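Subject: Re: [jindgate-garden] Twine for the pole beans?
From: Hamisi Were
Date: Feb 24, 2026

Oh, I am so glad somebody brought up twine! I have been waiting all winter for this thread.

> We used the plastic netting again last year and spent a whole
> afternoon picking dead vines out of it. Has anyone on the list
> tried plain string? Does it hold up once the beans get heavy?

Yes and yes. I switched my two rows over last May and I'm never going back. I run one heavy line along the top of the poles and one along the bottom, then drop a single string for each plant and tie it off with a slip knot so I can tighten it later. The vines find it in a day or two. Lesance climbed the best for me, and Nyaga was slower but wow, the flavor (we ate them raw standing in the row).
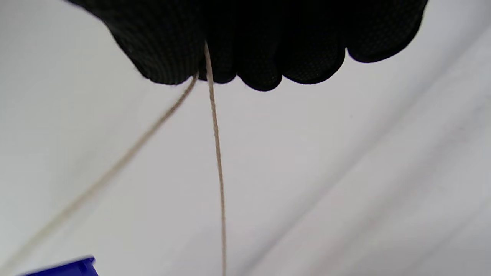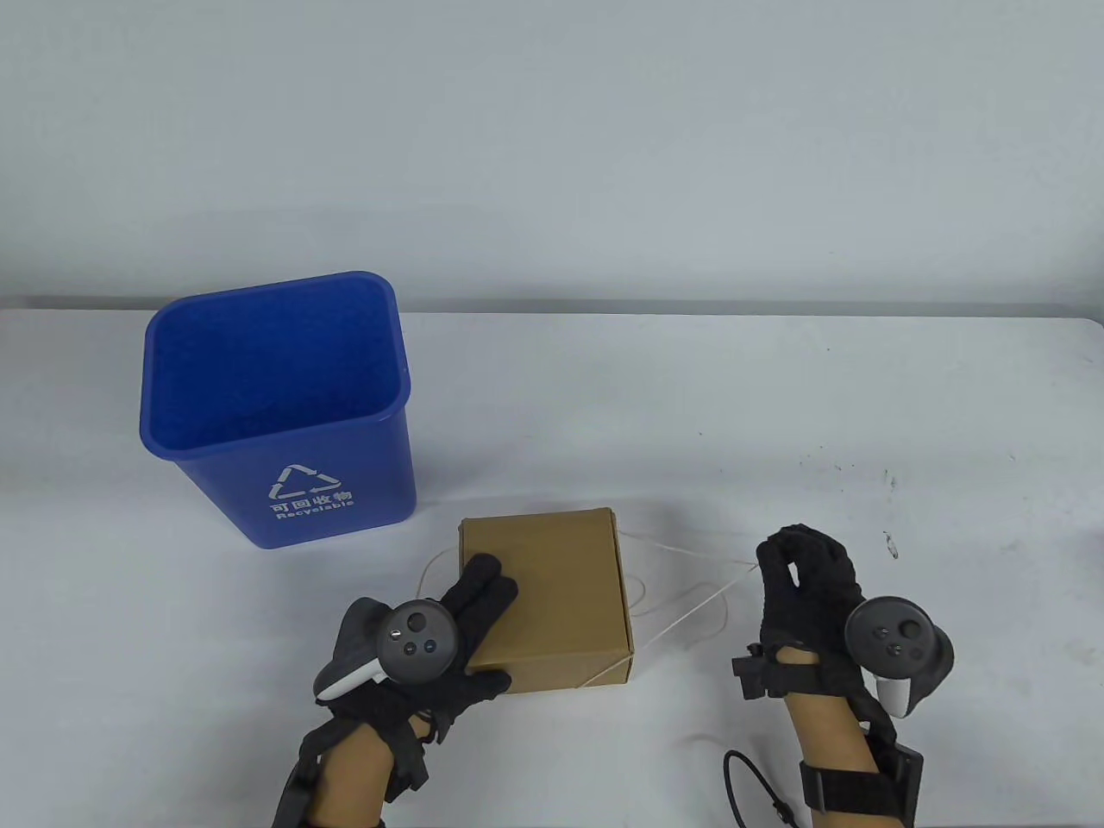
Beige string in a black knit glove, then the blue bin with the recycling symbol.

Two things I'd do differently. First, set the poles deeper, because mine leaned badly after the big storm. Second, buy the string early! I went through one whole 200-foot ball and had to borrow the end of somebody else's for the last six plants. If you get a natural fiber with no coating, you can cut the lot down in fall and throw it on the compost, vines and all.

I still have Nyaga seed to share, plus a handful of Flimlow, a bush type that needs no string at all. Write me off list and tell me how many plants you have room for.

Hamisi
plot 806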